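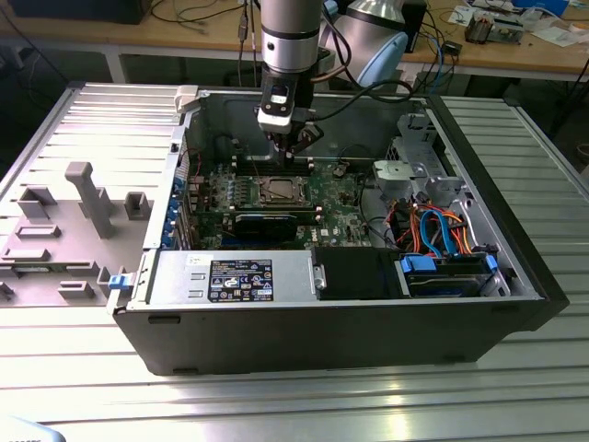

Lihua Lü asked whether the Drisent would fit between the memory slots and the drive cage without a tilt at the wrist, and that was the first thing we tried on the bench.

Drisent two-finger gripper
Made by Plinholm. Order no. 1821

A slim electric gripper for work inside open cases, trays and housings. The black fingers can be changed with two screws. The cable leaves at the side, so allow for a loop when you plan the arm's path.

Stroke: 80 mm
Rated cycles between services: 1000
Price: £348, fingers included
Controller: Lungu or Trallora (sold separately)

Of the two controllers, Lungu is simpler to set up. Trallora gives finer force steps – worth having for memory modules and small clips.

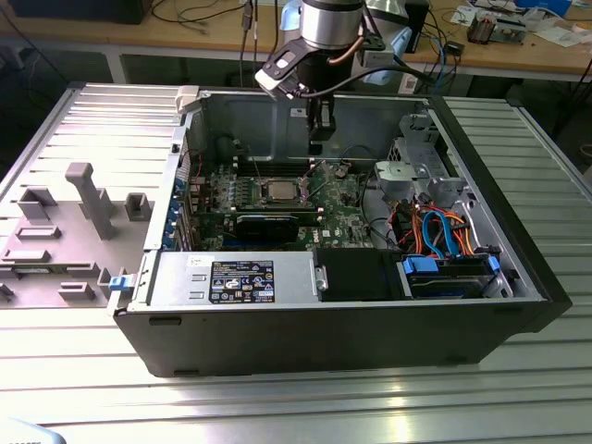

Gripper pointing down into an open desktop tower, side panel removed.

Spare fingers are back in stock from June 2026.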